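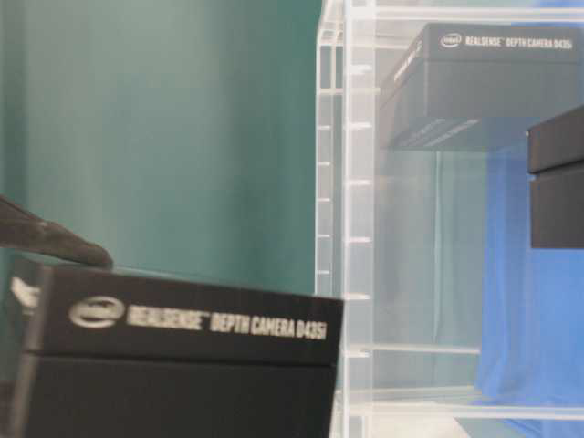 Plodham, 24 October 2025

Taking boxes off a shelf with a home-built arm
Project report, first term
Driss Younis

1. What the project is

Skareo is a small robot arm I have been building in the El Fassi workshop in Plodham, where I rent a bench in the evenings. The goal for the first term was to have it take a box off an open shelf, set it down next to the shelf, and put it back. This report covers the gripper, the shelf setup, the control program and the first set of trials. The base and the arm joints were described in my project proposal and have changed very little, so I only mention them where something went wrong.

The boxes used for the work are black camera boxes, marked RealSense Depth Camera D435i. They have a separate lid section, flat sides and sharp corners, and they all have the same shape, so I could keep one set of dimensions in the program. For the trials I closed each box with two strips of clear tape and put a bag of sand inside to bring it up to 400 grams. An empty box slides too easily and makes the gripper look better than it is.

2. The shelf

The shelf is clear acrylic. The posts have white marks down them at regular spacing, which turned out to be useful for setting the arm by hand, as I could note which mark the fingertip was level with before each run. A blue cloth hangs behind the right side. The wall there is a greenish color and stays as it was.

Clear acrylic was a poor choice in one way. My first version of the program looked for the front edge of the shelf in the camera picture, and it often found the rear edge, or a reflection of the workshop lights. I spent most of two weeks on this. In the end I stopped trying to detect the shelf at all. Its position is now measured once at the start of the session and typed into a settings file. The program only has to find the dark shape of the box against the cloth, which it does well enough unless two boxes stand close together.

The shelf also moves. It is light, and when a finger catches a shelf edge the whole unit shifts a little to one side. I clamped the base to the bench with two wooden blocks. Before that, the measured position was wrong after almost every bad pick, and I wasted an afternoon looking for an error in the code.

3. The gripper

The gripper has two long fingers that taper to a rounded tip. I printed four versions before settling on the shape. The first had square tips, and these dug into the cardboard when the arm came in at a slight angle. Rounding the tip helped a great deal. It also means that the contact area is small if the finger only touches a corner of the box, and the box can then turn under the finger.

Grip was the next problem. Bare printed plastic slides on smooth cardboard. I tried three things on the inside of the fingers: sandpaper, cut strips of bicycle tube, and Flultex, a thin rubbery sheet that another member of the workshop had left over from a sewing job. The sandpaper marked the boxes and was removed the same day. The tube worked but was thick at the seams and came off at the tip. The Flultex is stuck on with contact glue and has stayed on so far. It picks up dust quickly and has to be wiped with a damp cloth at the start of each session.

The fingers are driven by a single servo through a pair of gears. The servo gets warm when it holds a box for a long time. I added a rule in the program that opens the gripper if it has been closed for more than a minute, with a warning beep first. This rule dropped a box on my foot once, before I added the beep.

4. Control

The arm is moved in two ways. In hand mode I steer it with a game controller, and the program records the joint angles. In replay mode it runs a recorded path again, with the final approach corrected from the camera. There is no learning in the system at this stage. I had planned to include some in the first term, and my supervisor and I agreed to push it back to the second.

Each recorded path is stored as a list of joint positions. A normal pick and return takes some 2,000 positions. The longest I have is 3,000, from the upper shelf level, where the elbow has to fold back before the wrist can go in. I thin the list before replay, otherwise the motion is jerky because the serial link can't keep up.

The approach has three stages:

Move to a waiting point in front of the shelf.
Find the box in the camera picture and correct the sideways position.
Go in slowly, close the fingers, lift slightly, and come out.

The slight lift caused more trouble than I expected. If it is too small, the bottom of the box drags on the acrylic and the box tips forward. If it is too large on the lower level, the top of the box can hit the shelf above. I now use a different lift for each level, stored in the settings file with the shelf position.

There is also a nudge move. When a box stands crooked, the arm can press on its upper surface near a corner with one finger and turn it a little before going in for the grip. I added it late, and it is still only available in hand mode. Pressing on top works better than pushing from the side, because the box stays in contact with whatever is under it and doesn't jump. The amount of pressure matters a lot, and at the moment I judge it by eye from the way the lid gives.

5. Trials

I ran 18 trials in replay mode over two evenings, half from the lower level and half from the upper. A trial counted as a success if the box was taken out, set down on the bench and returned to the shelf without my touching anything. Twelve were successful.

Of the failures, three were boxes that turned in the grip on the way out. All three came from the upper level, where the fingers reach the box at the steepest angle. Two were camera errors, both with a second box close by: the program treated the pair as one wide box and aimed for the gap. The last one was a loose screw in the wrist, which I had noticed the evening before and forgotten to tighten. I have left it in the results.

I also tried to run the trials faster. At one and a half times normal speed the arm shakes when it stops at the waiting point, and the camera picture is blurred for long enough to upset the box finding. A pause of half a second fixed the blur but used up most of the time gained, so I went back to normal speed.

6. What I would change

The wrist bracket is too soft. It is printed with thin walls to save weight, and under load the fingers drop by a few millimeters – enough to miss a good grip on the lower level. A new one is drawn and will be printed with thicker walls. I should have tested the old one with a loaded gripper before building the rest on top of it.

I would also write down the settings for each session from the start. For the first month I changed values directly in the program and kept no record, and there are recordings from that time that I can't replay because I don't know which lift or shelf position they belong to. They have been moved to a separate folder and are not used in this report.

The single servo is good enough for these boxes. I doubt it will do for anything much heavier.

7. Next steps

By December I want the nudge move working in replay mode, with the pressure read from the servo current. This needs a small current sensor, which is ordered. After that I will repeat the same trials with the new bracket and the same loaded boxes, so that the results can be compared with the ones above. The camera will be moved higher to get a better view between boxes that stand side by side. If that isn't enough, I will put a strip of colored tape on each lid and look for the tape.

The settings file, the finger drawings and the trial notes are in the project folder under Skareo, term one.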